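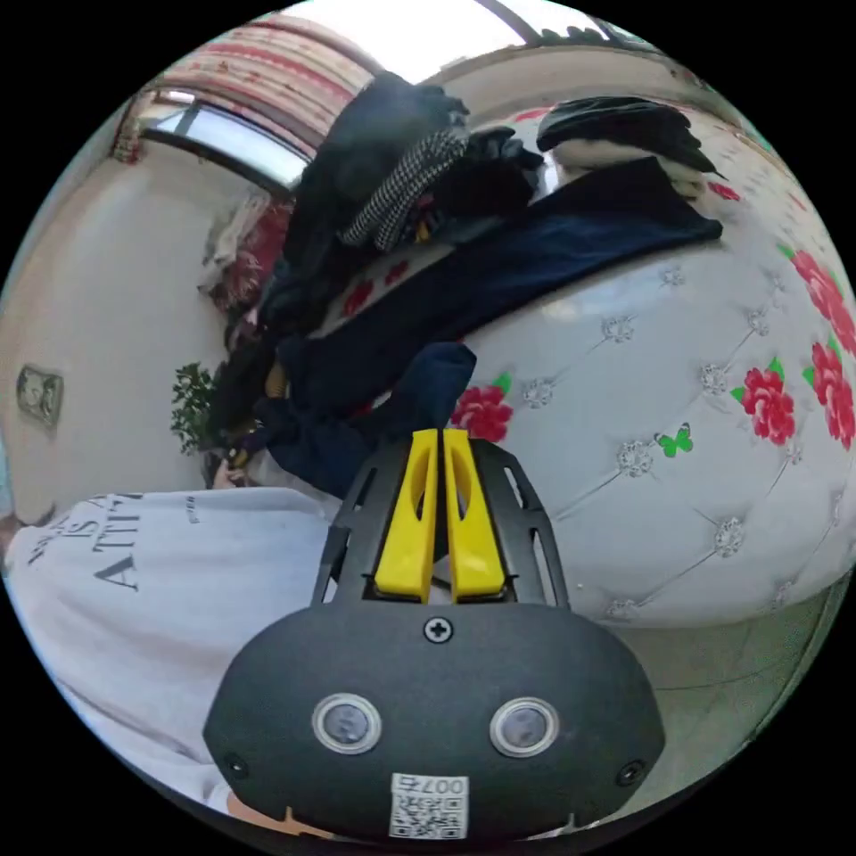
Storage is the most frequent complaint of residents in small apartments, and this report considers how kitchen layout and surface choice affect it. The study was carried out for the Interior Planning course at Skarkodton and covers 53 apartments in the Rititz building, where the kitchen and the sleeping area share one room. In such homes a kitchen cannot be planned alone. A bed with a floral-print fabric over it, for instance, sets a pattern that plain cabinet doors will support and a busy backsplash will fight.

Home Projects Reports Archive Contact

Method
Residents were asked to complete a short survey on cooking habits, counter use and storage. Each kitchen was then measured, and 2 layouts were drawn for comparison: a single wall of cabinets, and an L-shaped plan with a corner pantry. Costs were calculated from the price list of Bresik, a cabinet supplier.

Findings
The L-shaped plan gave more counter space in every apartment measured. Its cost, at $2,469 per kitchen before installation, was higher than that of the single wall. Residents who cooked daily preferred it. Those who cooked less often asked for open floor space and a smaller refrigerator.

Limitations
Plumbing was not moved in either layout. The Sarmiento building next door, which has separate kitchens, was left out of the study. Lighting was recorded in May only, and winter conditions may differ.

Submitted March 31, 2019

2 comments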